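Notes about the doors, the door panels and the keys at Kurulby. Please read before you change a file in this folder.

# kurulby-doors

The folder keeps what we know about going in and out of the building: which door opens with what, how the frames were measured, and what was repaired. It was started by Dexter Lindqvist, who had everything in a paper notebook. I have typed the notebook and put it in order. Where his handwriting could be read in two ways, I write both readings with a question mark between them.

Last full check of all files: August 20, 2023.

## What is in the folder

- `doors.csv` - one row per door, 13 rows
- `panels.csv` - the wall panels beside the doors, with height and make
- `repairs.md` - what was done, by whom, and what it cost
- `keys.md` - who has which key (no key numbers, please)
- `old/` - scans of the notebook, not to be edited

The columns in `doors.csv` are `door_id`, `floor`, `side`, `width_cm`, `opens_to`, `threshold`, `wall`, `lock` and `remarks`. The widths are measured between the inner faces of the frame, at the height of the handle. If a frame is not straight, we write the smallest width and say so in the remarks.

## Opening a door with a panel

Seven of the doors have a panel on the wall. The others have only a key lock, and those are described in `keys.md`.

1. Stand in front of the panel, not in front of the door. Some of the doors open outwards.
2. Hold the tag flat against the glass of the panel and keep it there.
3. Wait for the click, then pull or push. The column `opens_to` says which.
4. If there is no click, take the tag away fully before you try again. 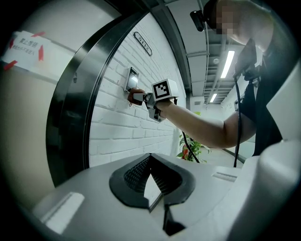

Short touches are the most usual mistake. The panels were delivered by Chiu, and they need the tag to rest for a moment. If you only pass it across, the panel reads half and then it does not answer until it has finished its own waiting time. New people often believe that their tag is broken and ask for another one. Please let them try slowly first.

With a glove it also works, but not with a tag kept inside a thick purse.

## How the panels are described

For each panel we write the height of its middle above the floor, the distance to the frame, and the surface it is fixed to. The surface is important for repairs. On brick the screws go into plugs, and when a plug becomes loose the whole panel begins to turn a little each time somebody presses on it. On plasterboard we had fewer problems than expected.

The field `glass` has the values `clear`, `scratched` or `cracked`. A scratched glass still reads. A cracked one should go in `repairs.md` on the same day.

## Walls, floors and thresholds

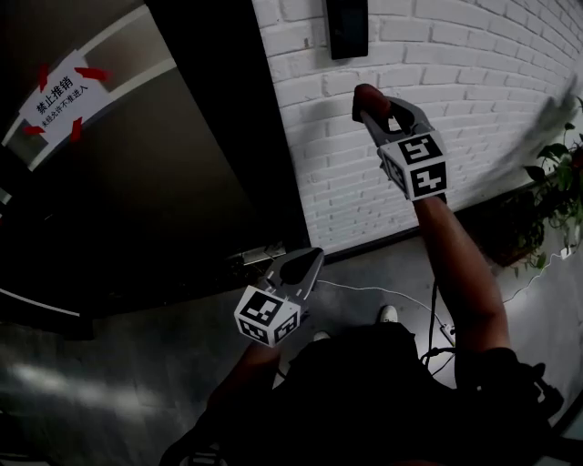
The column `wall` was the hardest to fill in, as Dexter used three words for the same thing. I have changed all of them to `brick, painted`, `brick, bare` or `board`. The brick at this doorway has white paint on it, so its value is `brick, painted`, and the grey floor in front is entered as `grey`, without trying to name the material. If you know what the floor is made of, write it in the remarks with your initials. The passage behind can look very dark when you come from a bright room - take a moment before you step over the threshold, above all if you carry something in both hands.

The column `threshold` has three values:

| value | meaning |
|---|---|
| `flat` | no edge that you can feel with the shoe |
| `low` | an edge under 2 cm |
| `high` | 2 cm or more |

A trolley goes over `flat` and `low`. For `high`, use the ramp from the Trillbridge side and bring it back afterwards.

## Known problems

- Door K-04 is written in the notebook as opening inwards and also as opening outwards. I believe outwards, and I have left a question mark until someone has checked it.
- The heights in `panels.csv` were taken with a folding ruler that has a worn end. They can be wrong by a few millimetres.
- Door K-11 was rehung in October by the carpenter from Pleltby. Its width is from before this work.
- The prices in `repairs.md` are partly with tax and partly without. I could not find out which.

## If you want to add or correct something

Change the row, put the old value in the remarks, and write one line in the commit message which says what you measured and with what tool. Do not delete a door that has been closed up. Set `lock` to `closed` and leave the row where it is - the door numbers are also used on the fire plan.

Questions about the old notebook go to Dexter. For the typed files, ask me. I answer usually in the evening.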